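Ticket 609: Order page shows wrong stock for bead boxes
Product: Fukevex shop plugin
Status: waiting for customer

Opened by shop owner (Ogilvie craft supplies)

Hello. Since I updated the plugin in February, my shop sells boxes that I do not have. The product is our clear organizer box. The page says 9 in stock, but on my shelf there are 6. I corrected the number two times by hand, and in the morning it was again 9.

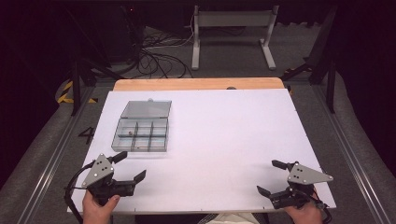 I have already cleared the cache and logged out from all devices. The import from our supplier Wudden runs every night, and I think it is writing over my number, but in the settings the option "Keep manual stock" is on. The product has only one variant, the box with two rows and three columns and the lid that opens to the back, so it cannot be a mix of variants. Other products from the same supplier keep the correct number.

Reply from Flenda support

Thank you for the clear report. Please tell us if the product has a second SKU in the supplier file. Please also send the import log of the last night.

Reply from shop owner

I looked in the file. Yes, there are two lines for this box. The old SKU ends with a space, which I did not see before. The log says "7 rows updated, 0 skipped", and both lines are in these 7. The old line has stock 9. For the second picture on the page, with the white tabletop and the thin tan edge, the file name is also connected to the old SKU.

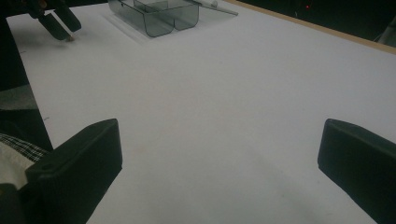

Steps from Flenda support

1. Pause the night import.
2. Open Products, then Supplier links, and remove the link that ends with a space.
3. Connect both pictures to the new SKU and save.
4. Set the stock to 6 by hand.
5. Start the import manually and compare the number.

Reply from shop owner

I made steps 1 to 4. The manual import is still running, I will write the result here when it is finished.

Flenda Help Desk | Contact | Copyright Flenda | Back to top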